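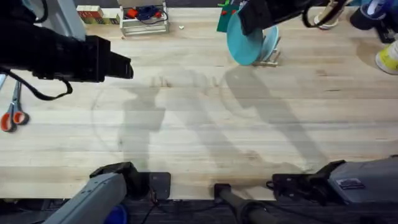
Teal plates in a small wooden dish rack, with scissors and toy blocks on the same butcher-block top.

Plate rack (small, wooden)

6 min read

A plate rack is a stand that holds plates on edge, side by side, so that air can get at both faces. It's one of the plainest things in a kitchen and I've somehow ended up writing the longest entry in our household glossary about it, so bear with me. I'm talking here about the little slatted sort that lives on a worktop or a play table, and about the wooden tops it tends to stand on, as the two get along less well than you'd think.

Names and types

People call it a plate rack, a dish rack, a drainer or a plate stand, and they don't agree on which is which. I use "drainer" for anything with a tray under it and "rack" for anything without. Marisol Betancur, who edits these entries, would like it noted that she calls all of them drainers and always has.

The fixed wall rack is the grand version, often built over the sink. The folding rack opens into an X and goes flat in a drawer (lovely idea, pinches your fingers). Then there's the small fixed rack - a base with a few upright slats or pegs and gaps between them - and that's the one I like best. It holds very little, so you have to put things away!

How a plate sits

A plate in a rack nearly always leans. The gap between the slats has to be wider than the plate is thick or you'd never get it in, and the spare room lets the plate tip until its face meets a slat. A thin flat plate in a gap made for chunky stoneware will tip a long way. Two plates of the same size in neighbouring gaps will usually show their rims a little out of line, and there's no fixing that, so don't spend your evening on it.

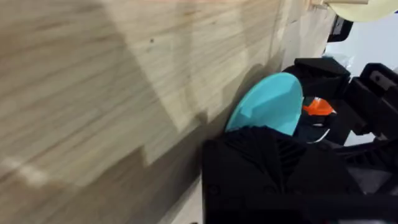
Getting a plate out again is mostly a matter of where you take hold. I go for the top of the rim and lift straight up until the bottom edge is clear of the slats, and only then do I turn it flat. If you pull it towards you too soon the lower edge catches and the whole rack comes along for the ride. Jairo Marulanda holds the base with his other hand, and I've started doing the same with anything light.

Racks on wooden tops

Butcher-block is made of long strips of wood glued side by side, and it's a kind surface for crockery. It's also a thirsty one. A rack with no tray will drip, and if the drips sit under the base you get a grey mark the shape of the rack's feet. I have a very neat pair of these on my own worktop, dating from one September when I went away and left everything standing.

What works for me:

Wipe under the rack whenever you empty it.
Move it along a bit every so often.
Oil the top when it starts to look pale and dry.
Let the rack itself dry on its side, slats up.

Sanding takes a mark out if it hasn't gone deep. Go with the grain, and do a wider patch than you think you need or you'll have a dip.

The shared table

A small rack rarely gets a table to itself. Ours has shared with craft things for years, and the plates end up flat on the wood as often as they end up in the gaps. The usual company is scissors, cord, building bricks and whatever has come out of the crate. Khôi Hoàng keeps his craft things at one end and the crockery at the other, and I'm told this lasts until teatime.
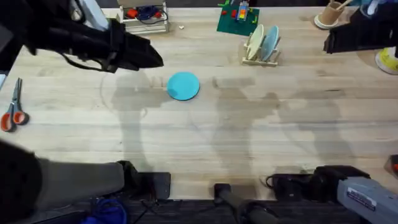
A turquoise disc lying flat on the planks, with the crate and the green mat along the top of the table.

Light plates are fine lying down, though they're a nuisance to pick up from a flat top because there's so little edge to get a fingertip under. Slide the plate until it overhangs the table and take it from there. A plate with a raised foot is easier, and a saucer is easier still.

Sizes

There's no standard. The rack I use was cut by Mircea Ghiță from a leftover shelf and takes plates up to 212 mm across before they get top-heavy. His slats stand 38 mm apart, and he has since made another at 40 mm for a friend with thicker plates. Measure your plates at the rim and again at the foot before you buy or make one, as the foot is the bit that jams.

See also: Drainers; Butcher-block, care of; Crates, small; Craft things, where to put them.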